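Home Articles Methods Data Appendix Contact
August – by the Brastano group
14 shares 3 comments

4.2 Collection of the packing demonstrations

For the packing task we use remote control and not hand guiding. The operator moves two leader arms, and the robot arms repeat the motion. In our first trials we guided the arms by hand, but the body of the operator often came into the head camera, and the policy learned poorly from these episodes. With remote control this problem is gone, although the operator loses the feeling of contact force.

The task is to bring a small cardboard box to a larger one with foam inside. The large box is used many times and its edges are torn. We did not replace it during the collection, so that the policy does not depend on clean edges. Figure 3 gives two views from the head camera. The right arm holds the object, and the left gripper stays open and free.
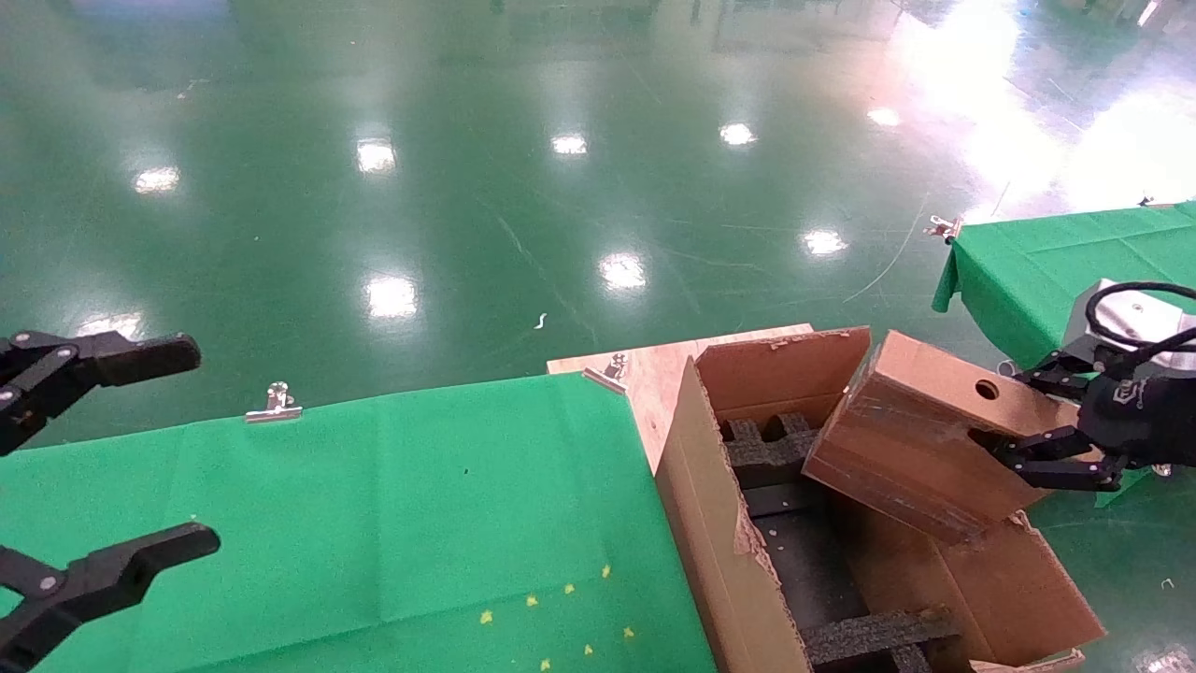

Khaemba objected at the internal review that an idle left arm teaches the policy to be passive, and asked that the left gripper should take part in at least a portion of the episodes. We accepted this remark. In the second round the operators were told to steady the wall of the large box with the left fingers whenever it bent inward.

The full set has 2,156 episodes, recorded by 10 operators. Each operator first practiced for 40 minutes with the Vivard leader arms, and these practice episodes are not in the set. An episode was removed if the operator stopped in the middle of the motion for a long time – such pauses are copied by the policy very faithfully. The tilt of the small box before the release was left free. Some operators tilt early, others keep it level until it is over the opening, and we kept both styles.

Figure 3. Head camera views from the packing task, with the small piece held by the right gripper at the large box.

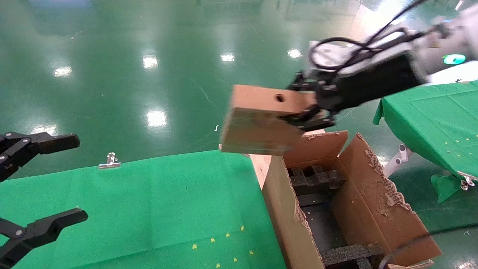
Why not keep only the episodes of the best operator? In our test with the Bindix policy, training on a single operator gave smooth motion, but the arm could not recover when the large box was shifted by 28 mm. The mixed set contains many small corrections, and we believe the recovery is learned from them.

4.3 Labeling of the episodes

‹ Previous Next ›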